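Odby Bench Gallery: Buttons, Blocks and Little Drawers

Hi, and welcome to the parts page! This is where I put the small stuff, the things that end up on the table while a control panel is getting put together or (more often, lately) taken apart and sorted. If you came for the big finished panels with all the labels lined up, those are in the Vorkura gallery, and there are 30 photos in there so get a drink first.

I've been into push buttons for a long time. It started with a broken elevator panel I bought at the Udescombe flea market, and I only wanted one button off it for a lamp. I came home with the whole plate, spent an evening unscrewing everything, and by midnight I had a soup bowl full of parts and no lamp. The lamp did get made in the end, by the way. It's ugly and I love it.

Anyway, November was for sorting, and I got a little carried away with the pictures. Click for the larger versions, and please tell me if any won't load, because the Odby page did something weird to my thumbnails last time and I didn't notice for weeks.
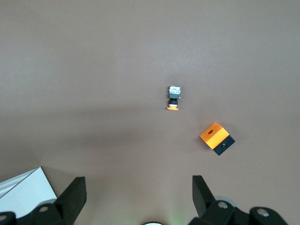

Udescombe Switch & Button Club – Parts Table

The clear-ish white cap gets me every time. It has a faceted look, almost like a chunk of rock candy, and it picks up a bit of blue in the light. Black housing under the cap, short ringed black stem, and then that flat orange disc at the bottom like a little foot. It stands up all by itself, so of course I want to line up a dozen of them on a windowsill.

The block next to it is the orange and black one, with a dark oval hole in the orange and a small round one in the black with a speck of metal shining down inside. I'm a sucker for this color combination. My first toolbox was orange and black, my bike is orange and black, and I've been told very kindly that I can't paint the hallway that way.

A few notes for the people who write in about how we sort, because I get this question a lot and I always answer it too fast at meetings.

We start with everything out on a bare tabletop. No trays, no cups, no newspaper. Newspaper is the worst, the small springs roll under it and you find them when you fold it up, or you don't. A plain matte surface is much nicer to work on than a shiny one, and if yours is shiny, an old tablecloth turned upside down does fine. Then we spread things apart so there's a good gap around every piece. People hate this step. It feels like making a bigger mess! But you can pick a thing up from any side when it has space around it, and you can see right away if two things that looked the same have different bottoms.

After that it's one piece at a time, into a drawer. I used to do it by color, which looked fantastic and was completely useless. Then I did it by size for a while. Now it's by what the thing does: buttons with buttons, connectors with connectors, and a drawer for whatever I can't name yet. The mystery drawer is the fullest one, and I'm fine with that.

Oh, and pull the drawer open before you pick the part up. I can't tell you how many times I've stood there with a button pinched in one hand, trying to hook a drawer with my pinky.
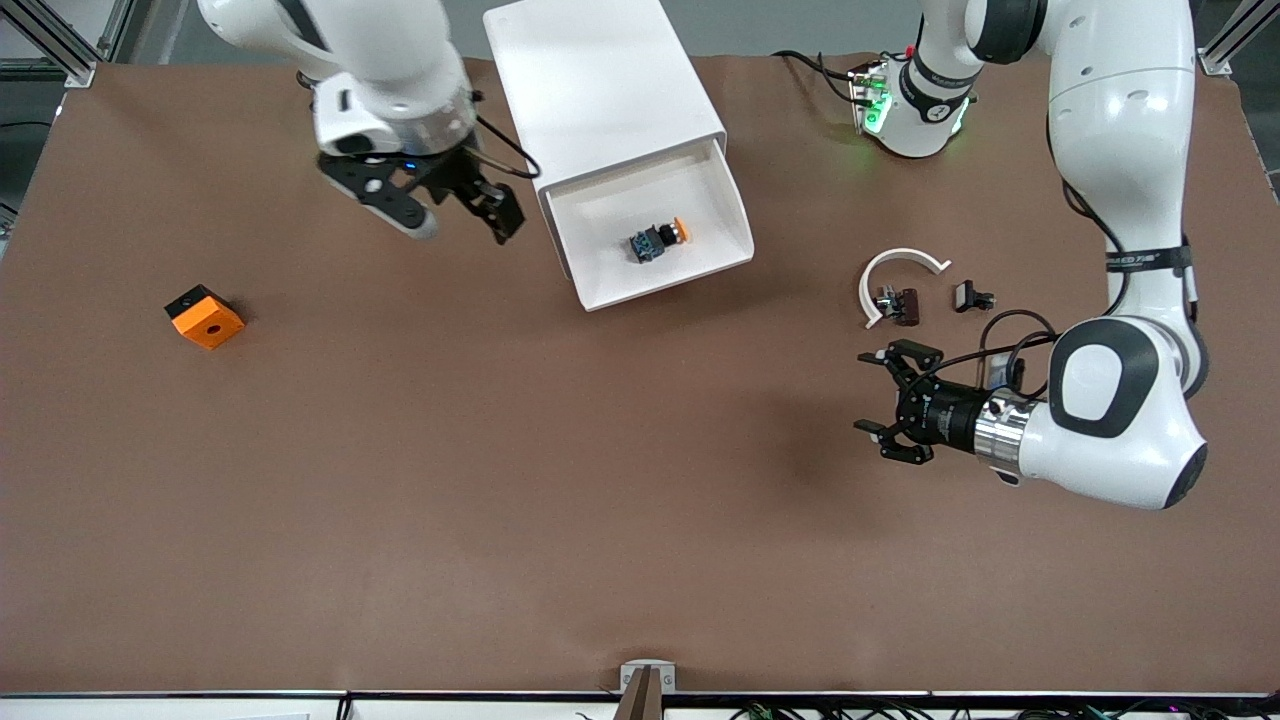

The drawer question comes up every year too, so let me get it over with. Long and shallow beats short and deep for this kind of thing. In a deep drawer the small parts slide to the back and pile up, and you end up stirring around in there like you're making soup. In a shallow one they just lie there and you can see all of them. White inside is best if you can get it. Black parts on a black drawer floor might as well be invisible, and most of what we sort is black somewhere.

I had a set of Fujimoto drawers for years (the tan ones, if anybody remembers those) and they were great until the runners got sticky. I rubbed a candle stub along them and that bought me another couple of winters. If you see a set at a yard sale, slide each drawer all the way in and out before you pay. I paid 5 dollars for mine and I'd have paid double.

Connectors go last for me. They've got pins and prongs that catch on everything, and if you put them in early they grab the next thing you drop on top. I also don't stack them, ever. A bent prong can be straightened once if you're lucky, and the second time it snaps, usually while you're telling somebody how easy it is to straighten a prong.

Curved pieces are their own headache. Anything shaped like a horseshoe or half a ring takes up a whole drawer and seems to weigh nothing, and I never know which pile it belongs to. I've ended up giving them a cookie tin. It's on the shelf above the door and it rattles when a truck goes by.

Some of you asked for a count of the collection. I've got 1,452 pieces written down in the notebook, and that's with the mystery drawer left out completely, so take it as you like. The notebook has a coffee ring on the first page and a list of button colors on the back that I started and then dropped at "teal."

If you want to try this at your own table, start small. Two kinds of parts is plenty for a first evening. Put some music on, keep a jar lid handy for loose screws, and don't vacuum until you're sure you've found everything (I have gone through a vacuum bag with a fork and I don't recommend it).

Spare caps are always welcome, especially the clear and milky ones, and I'm happy to swap. I have way too many plain red. Drop a note in the guestbook with what you've got and what you're after, and I'll bring a bag of doubles to the next Vorkura swap table.

More pictures coming once I've cleaned up the toggle switches, which are in a bucket right now and very dusty.

Back to gallery index | Vorkura panels | Guestbook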